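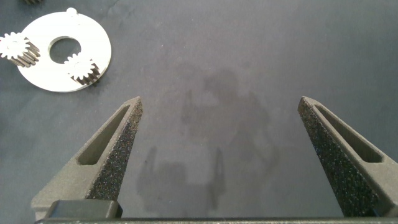 A flat work surface in dark grey. Picture: Kendra Paquette

Mending room to reopen in Flavmont after 845 people sign up in support

Anyone in Flavmont with a pile of trousers waiting for new zips, or a favourite jumper that the moths have found before the family did, will be pleased to hear that the mending room on Oltier Street is to open its doors again on Monday, in time for the long run of wet evenings that December usually brings us.

The room has been shut since the spring, when a leaking gutter let the rain in behind the back wall and brought down a good part of the ceiling plaster over the cutting table. Regulars moved what they could into the hall next door, and for a while there was a fair amount of hemming done on people's knees, but the hall is let to a dance class most nights and it could never be more than a stopgap.

Daryna Dovhaniuk, who started the mending evenings and still runs them, said she had been quite taken aback by how many people missed the place. A sheet of paper left on the counter at Didenko, the bakery on the corner, asking customers whether they would like to see the room open again, came back with 845 names on it and a fair dusting of flour.

"I had thought we might fill one side," she said. "Then they rang me from the shop and asked if I could bring some more paper, and could I bring it that day. People had written little notes next to their names about a coat their mother had worn, or curtains they were halfway through. I sat and read the whole lot with a cup of tea and it went stone cold."

The repairs to the roof and ceiling were paid for by the building's owner, but the inside had to be put right by the mending room itself. A sale of donated cloth and buttons raised £2,000 over the summer, and the fabric merchant Droltano gave a further £3,000, which has gone on lighting, wiring, shelves and new work surfaces at a height that is kinder to the back. The old tables, much loved as they were, had been bought for a primary school and had everyone over the age of ten bent double.

Petro Semeniuk, a retired tailor, spent much of the autumn going over the sewing machines that had been standing in the damp. All but 3 of them have been got running again, and he has not given up on those.

"There is one with a belt they stopped making years ago," he said. "I have written to a man who may have a box of them. He has not written back yet – he is a slow correspondent – but he did answer me last time, so I am keeping a space for it by the window."

His daughter Marichka, who teaches the beginners, said the evenings would run much as they did before. You bring along whatever needs doing, somebody shows you how to do it, and you do as much as you can manage yourself before the kettle goes on. Thread, needles and plain buttons are there to be used, and there is a tin by the door for anybody who would like to put something in it. Zips have to be brought along, as the range of lengths and colours is too wide to keep in stock.

There will be a new darning table this winter under Marietjie Modise, who moved to Flavmont two years ago and learned to darn from her grandmother. She is hoping for plenty of socks, and would be glad of any odd ends of wool, however short, particularly in browns and greens, which seem to get used up faster than anything else.

Leather, wetsuits and large tents are still more than the machines can cope with, though Ms Dovhaniuk said people were welcome to come and ask about them, and that she knew a very good cobbler.

Doors open at 6.30pm on Monday and the first evening will go on until nine. There is no need to book. The entrance is at the side of the building for the time being, down the passage past the bicycle racks, as the front door has had its second coat of paint and is sticking.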